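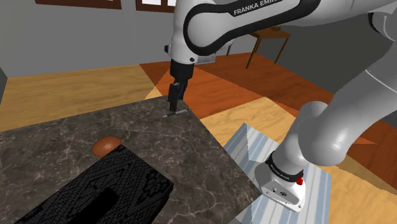
The Frost at Pindotberg

by Anoma Weerasinghe
December
79 shares | 28 comments

The claim was for 469 bottles of Urnero, and the cause of loss was given as frost.

I read it on the train up and then I read it again. Urnero is a plum spirit. You could leave it on a windowsill all winter and the worst that would happen is somebody would drink it. I had been adjusting losses for nineteen years by then, mostly burst pipes and kitchen fires, and I had a fair idea of what frost could do. It could split a radiator. It could not get into a cellar eight steps underground, pass by the potatoes, and break nearly five hundred bottles of something stronger than antifreeze.

The policyholder was a Mr Brukier, who ran the hotel of the same name. He met me at the station in a coat that had once been very good. He took my bag before I could stop him and told me that dinner was at seven and that the room was free of charge.

"The company pays for the room," I said.

"Then the company is generous."

"The company would like a receipt."

He laughed as though I had said something charming. I made a note of it. People who laugh at a loss adjuster generally want something, and what they want is generally on page three of the form.

Pindotberg is one street and a church, with the hotel at the top end where the road gives up. There was snow on the roofs and none on the ground. It was a Tuesday and everything was shut. Walking up, Brukier talked about the winter of his grandfather's time, when the birds fell out of the air, and about the river Saha freezing so hard that they held a wedding on it. I have been told about birds falling out of the air in four different towns. I have never met anyone who picked one up.

"And this year?" I said. "Was it a cold one?"

"Outside, no," he said.

I asked to see the cellar before dinner. He would have preferred after. In my experience the cellar is always better after dinner, when the adjuster has had soup and a glass of something and has been shown photographs of the children, so I stood in the hall with my coat on until he fetched the key.

There was glass. I will give him that. There was a great deal of it, swept into a bank against the far wall, green and thick, with the labels still holding some of the pieces together. The racks were empty. The floor had a drain in it and the whole room stank of plums.

"You swept up," I said.

"My sister swept up. She has a dog."

"Before or after you rang us?"

He thought about this for longer than the question needed. "During," he said.

I got down on my knees with the torch. If you want to know how a bottle broke you look at the edges and at the base. Something that freezes pushes outward and you tend to get one long split down the side. Something that is dropped has a point where it landed. Something that is hit with a shovel looks like something that has been hit with a shovel, and I fully expected to be on the early train with a short report.

They were split down the side. I turned over one after another and each of them had the same clean line from shoulder to foot. I found that annoying. I went through the heap until my gloves were sodden, looking for a single honest smash, and when I did find one it was plainly from being swept.

"How cold did it get down here?" I asked.

"There's a thermometer," said Brukier.

It hung on a nail behind the door, a red-and-white tin thing advertising seed potatoes. The glass tube in it had burst as well. I said that was convenient. He said it hadn't been very convenient for him, as it was his father's.

Dinner was soup, as predicted. The sister brought it. She was a large woman, older than him, and she put the bowl down in front of me like somebody serving a summons. The dog lay across the doorway to the kitchen. I was the only guest. I had looked at the register in the hall while Brukier was finding the key, and I had been the only guest since October.

That was the thing, of course. An empty hotel, a bad year, and 469 bottles insured at 28 apiece when you could buy Urnero at the station kiosk for half that. I didn't need to understand the frost. I only needed to show that he had a reason, and that he'd had a shovel.

"Who drinks it?" I asked the sister, when Brukier had gone to see to the boiler.

"Drinks what?"

"The Urnero. You have no guests. That's a lot of spirit for a house with no guests in it."

She looked at me with what I took to be dislike, although it may have been only her face. "It isn't for guests," she said. "It's from the year our mother stopped making it. He wouldn't sell it and he wouldn't open it. I said to him, give me one for Christmas, one, and he said no, it's all there is."

"So it was worth more to him than 28."

"It wasn't worth a thing to anybody," she said. "It was bad. She'd lost her sense of taste by then. She put salt in it."

I wrote that down, and then I wasn't sure what heading to put it under.

I asked her what had happened on the night. She sat down, which I hadn't expected, and told it to the salt cellar. Her brother had gone down at ten, as he did every night, to look at the bottles. He didn't touch them. He just stood there a while with the light on. She used to hear him through the floor, talking. That night she heard him talking and then she heard him shouting, and she'd thought good, at last. Then it went quiet, and the dog got up and wouldn't stay in the kitchen. When she put her hand on the cellar door it stuck to the handle.

"It stuck," I said.

She turned her hand over and showed me. There was a strip across the palm, pink and new-looking, as wide as a door handle. I have seen plenty of burns and I could have said it was from an oven. I very nearly did.

"And what was he shouting?"

"That's not for the form," she said, and took my soup away. I hadn't finished it.

I don't believe in things. I should be clear on that, because I know how this sounds and I've heard it told by people who enjoyed telling it. A cellar can be colder than you would think. A compressor can leak. There could have been water in those bottles, for instance, if a woman who had lost her sense of taste was making spirit and got the strength wrong, and a bottle of weak salty plum water will freeze - not easily, what with the salt, but it will. I worked all this out lying in bed with my coat over the blanket, and by one in the morning I was quite pleased with it. It left only the question of where the cold had come from, and I thought I could put that down to an old building.

At two I went down to check for a compressor.

There wasn't one. There wasn't a pipe in the room that could have done it, or a vent, or a door to the outside. The smell was worse at night. I stood in front of the racks with the torch off to save the battery, and it was a perfectly ordinary cellar, mild if anything, and I felt a fool in my socks.

I said, out loud, "Well, what did he say to you, then?"

I've no idea why. You talk to yourself in this job. Nothing answered. I stood there for what was probably a minute and thought about my own mother's flat in town, which I had been paying rent on for 88 weeks so as not to have to go in and pack up the kitchen. I don't know why I thought of that either. I had told everyone it was a matter of the lease.

When I turned the torch back on, I could see my breath.

It was only breath. It was December, and I was underground in my socks. I went up the steps at what I would call a normal speed and I did not touch the handle. I pushed the door with my elbow.

Brukier walked me to the early train. He carried the bag again. He asked whether the company would pay, and I told him that the company would consider the report, and he nodded as if that had been a kind thing to say. He looked well, I thought. He looked like a man who had slept. On the platform he bought me a small bottle of Urnero from the kiosk and wouldn't hear of my paying for it.

"The shop one is better," he said. "I never would have it in the house."

The policy had a clause for frost. It said nothing on where the frost had to come from, and I spent most of the journey down looking for the place where it did. In the end I recommended payment at the kiosk price, less the excess. Under cause I wrote *frost, internal*, and my manager sent it back with a question mark beside it, and I sent it to her again without changing anything.

I rang the landlord about the flat on the Friday. He said I'd have to give him a month.

28 comments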